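Speaker notes: "Does sorting the medicine shelf do anything?"
Devthorpe talk, February 22, 2022
Speaker: Baoshan Fang

OPENING (keep it short, no jokes about my own bathroom)

I was asked to talk about sorting pill bottles into bins. I said yes before I had thought about whether I believe in it. I'm still not sure I do. Say so at the start, so that people who came for a pep talk can go and get a coffee.

The claim you hear is that two bins will fix a messy medicine shelf. One for what you take, one for the rest. Mrema sells a 900-word leaflet on this. I have read it twice and it still doesn't say what "the rest" means.

Ask the room: who has bins at home? Then ask who knows what is at the bottom of them. Wait for the second answer. Don't fill the silence.

WHAT TWO BINS LOOK LIKE 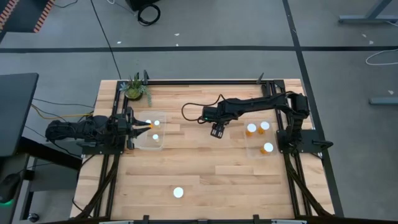 Photo: Vratislav Hudec

Orange bottles, white caps, see-through bins. Leave it up while I talk.

Point one. From above, every one of these is a white circle. The label is on the side. If your bins live in a drawer, you have made a drawer of white circles. People write on the caps with a marker, and fine, that works until you swap a cap.

Point two, the cap on the table by itself. I don't care how it got there. I care that once a marked cap is off, the writing on it tells you nothing until it is back on the right bottle. Kakangate's advice sheet says "label the lid". I would cross that line out. Label the bottle and the bin.

Point three. Clear bins are sold on the idea that you can see what's in them. You can see that there is something in them. (Pause here. Somebody always wants to argue, let them, but no more than 2 minutes.)

THE SURFACE

Most advice skips this and goes straight to shopping. Before you buy a bin, you need somewhere to put everything down. A kitchen table is fine. A bed is not, bottles roll and you lose the small ones in the covers.

Clear it fully. The fruit bowl goes, the post goes. Wipe it and let it dry, paper labels hate damp.

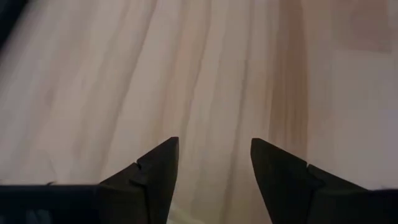
And then stop for a minute before you put anything back on it. I know how that sounds. My complaint about most sorting sessions is that people start with the bins and fill them, so the size of the bin decides what gets kept. Start with bare wood and you have to pick each thing up and decide where it goes. It's slower. Vratislav says it is twice as slow, I think he's being kind.

Does it last? I doubt it. I went back to the Skestuvgate flats in July, after the spring clear-out, and most of the kitchens I was shown had drifted back. The bins were still there, with batteries in them, hair clips, a tape measure. Somebody will say that's the people and not the method. My view is that a method has to cope with people.

If asked for numbers: I haven't got any. The 2000 figure in the old handout was the print run. Please don't let it get quoted again as households.

THINGS YOU CAN SEE THROUGH AND THINGS YOU CAN'T

Move to the last slide. Big tubs. Someone at the planning meeting wanted a section on tinted ones because they look smart on a shelf. They do look smart.
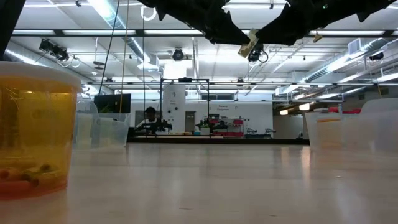

Amber container with a white lid, clear bins further along the table.

With a tint you get shapes. You can tell there's a heap of something orange and tan at the bottom, and I wouldn't want to say more than that from where I'm standing. For buttons or bits of craft stuff, who minds. For anything you swallow I want the original bottle with its own label, and I want it kept that way even if it spoils the look. Say this slowly. It's the one thing tonight I am sure of.

Also: a tub with everything tipped in together is a tub you have to tip out again.

LIKELY QUESTIONS

"What about the bottles that are out of date?" Back to the chemist. Not the bin, not the sink.

"How many bins, then?" As few as you can stand. If pushed, one for each person in the house, with the name on the front.

"Where should they go?" High up, out of children's reach, dry. Not the bathroom, whatever the cupboard was made for.

"Isn't this all a bit negative?" Probably. Vratislav is on after me and he likes bins.

Room has to be clear by 1030 for the next group. Handouts are by the door, take the old ones out of the pile first.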